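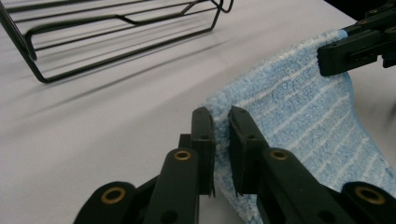

Category: Research updates / Manipulation and household robotics

1/ The Skaltdale project has completed its June round of work on cloth handling. This thread sets out the method, the main result and several limits that readers should keep in mind. A longer technical note is being prepared.

2/ The question was a narrow one. When a policy is trained on two-handed demonstrations of towel handling, how much depends on where the second gripper takes hold? Earlier work by our group treated the first grasp as the difficult step and gave the second very little attention.

3/ Demonstrations were collected with hand-held grippers, one in each hand of the operator, with a camera on each tool. No robot arm was used at this stage. Each demonstration therefore yields two views of the same cloth, and each view usually contains part of the other gripper.

4/ The collection protocol is known internally as Jaka. The operator raises one corner of the towel with the first gripper, brings the second gripper to an edge, closes on it, and then spreads the cloth between the two before laying it over a rack.

5/ The full set contains 414 demonstrations. Of these, 300 were used for training and 50 were held back for testing. The remainder were set aside during review, mostly for timing faults between the two recordings. A smaller number showed the operator re-gripping in a way the protocol does not allow.

6/ A light blue towel with thin white stripes was among the items used. Its pile is thick and its edges are fuzzy, so the boundary between cloth and background is poorly defined at close range. Stripes help in one respect: where they bend, the surface is bending too, and the policy has something to follow.

7/ Grasp points were labelled by hand. Annotators marked the moment of closure and placed a single point on the towel edge between the fingertip pads. Where the pads hid the edge, annotators were told to use the last clear view before closure. We did not ask them to guess.

8/ Labels were then passed to Fulero, our alignment tool, which matches the two views in time and expresses the second grasp relative to the first. The distance is measured along the cloth edge instead of through the air. A hanging towel curves and ripples, and a straight line between two grippers says little about how much fabric lies between them.

9/ The main result is as follows. Policies given the along-edge distance chose more consistent second grasps than policies given only the position of each gripper. The improvement was clearest when the towel hung in a deep fold, and small when the edge was already close to straight.

10/ We had expected the lifted corner to be the most useful visual cue. It was useful, but the free edge running down from it carried more of the information. When that edge was masked in the test recordings, performance fell further than when the corner itself was masked.

11/ A second finding concerns the other gripper. Masking it from view reduced accuracy even though its position was supplied separately. Our present reading is that the policy draws on the way fabric gathers at the jaws, which the position alone does not describe. This reading has not been tested directly and should be treated as provisional.

12/ Shadows were a recurring source of error. A wire rack standing near the work area casts long parallel streaks across a pale table, and early versions of the model sometimes took these for the edge of a cloth. Varying the brightness of the training recordings reduced the problem. It did not remove it.

13/ We also compared annotators. A group of 12 labelled the same portion of the data independently. Agreement was high on the moment of closure and lower on the grasp point, with most of the disagreement on thick-pile fabrics. The guide has been revised to define the edge as the base of the fibres and not their tips.

14/ On limits. All demonstrations were collected at one site, on light-coloured surfaces, by operators who had completed the same training. The towels were of similar size. We make no claim about bedsheets, clothing or heavily creased items.

15/ The comparison reported above was carried out on recorded demonstrations. Trials on a two-arm system have begun under a separate plan, named Aydoğan, and will be reported once the full schedule has been run. Results from recordings do not always carry over to hardware, and readers are asked not to cite them as if they did.

16/ The labelling guide and the masking procedure will be released with the technical note. Release of the recordings is still under review, as some files contain background material that must be checked first.

17/ Groups working on similar problems are invited to write to the project office, particularly where they hold two-view data on other fabrics. We would be most interested in dark cloth on dark surfaces, a condition our own set does not cover. Requests for the revised labelling guide ahead of release can be sent to the same office.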